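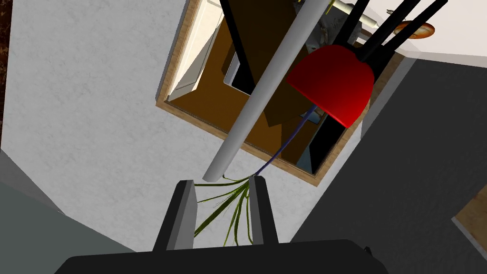
Gruneck, July

Ticket 3534: hot water runs cold at the upstairs taps
Opened by: Uliana Savchuk
Handled by: Zakhar Pasichnyk
Priority: normal
Status: closed

Reported fault

Hot water in the upstairs bathroom starts off fine and goes lukewarm after a few minutes, then comes back hot, then drops again. The kitchen tap downstairs seems all right. The boiler is a Briem combi in the cupboard under the stairs. No error code on the display. Pressure gauge is in the green. It has been like this since the new shower valve went in.

Reply, 08:15 (ZP)

Thanks for the details. Before I come out, please try the following and write the results here.

Run the kitchen hot tap fully open for five minutes and note whether it stays hot. Then do the same with the bathroom basin, with the shower off. Then the shower on its own. Leave a gap between each so the boiler can settle. Please also tell me what the hot water is set to on the boiler panel.

Reply, 12:40 (US)

Kitchen stayed hot the whole time. Basin stayed hot too, which I did not expect. Shower went cool after three minutes, came back, went cool again. The panel says 60. I also noticed that with the shower running, the cold pipe under the basin gets warm to the touch. Not hot, but it is normally cold enough to have drops on it.

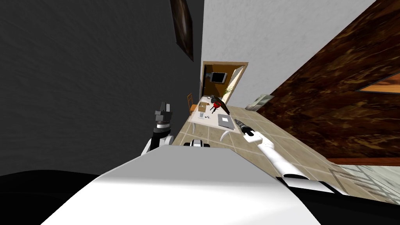

The warm pipe goes back to normal if I turn the shower off and leave it for a while. I tried it twice to be sure.

Reply, 13:05 (ZP)

The warm cold pipe is useful. It points to hot water crossing into the cold side through the shower valve. A mixer valve has a check valve on each inlet to stop this, and if one is stuck or missing the two supplies mix inside the body. The boiler then sees an uneven flow and the burner cuts in and out.

Which make is the new valve? There should be a name on the cover plate or in the booklet.

Reply, 17:30 (US)

It is a Lasen thermostatic one. The plumber who fitted it left the booklet but he has moved away and his number no longer works.

Visit notes (ZP)

Shut off both supplies at the isolators. Took off the cover plate and handle and drew the cartridge. The cartridge itself was clean. Hot side check valve present and moving freely. Cold side check valve present but held open by a sliver of white plastic, probably swarf from when the pipe was cut. Strainer on the cold side also had grit in it.

Removed the plastic, rinsed both strainers, greased the O-rings and put it all back. Flushed the cold line into a bucket before refitting. Flow at the shower measured 10 litres a minute with hot and cold open.

Ran the shower for 21 minutes. Temperature steady, burner stayed lit. Cold pipe under the basin stayed cold — checked it by hand at the start, in the middle and at the end.

Turned the boiler down from 60 to 55 with the customer's agreement. A thermostatic valve does not need it higher than that in this house, and the kitchen tap was hotter than it had to be.

Reply, next morning (US)

Two showers one after the other and no cold spell. Basin fine as well. The handle is a bit stiffer than before, is that normal?

Reply, 09:20 (ZP)

Yes, it should ease with use. If it is still stiff in a month, reopen this ticket and I will look at the spindle. Parts used: none. Closing.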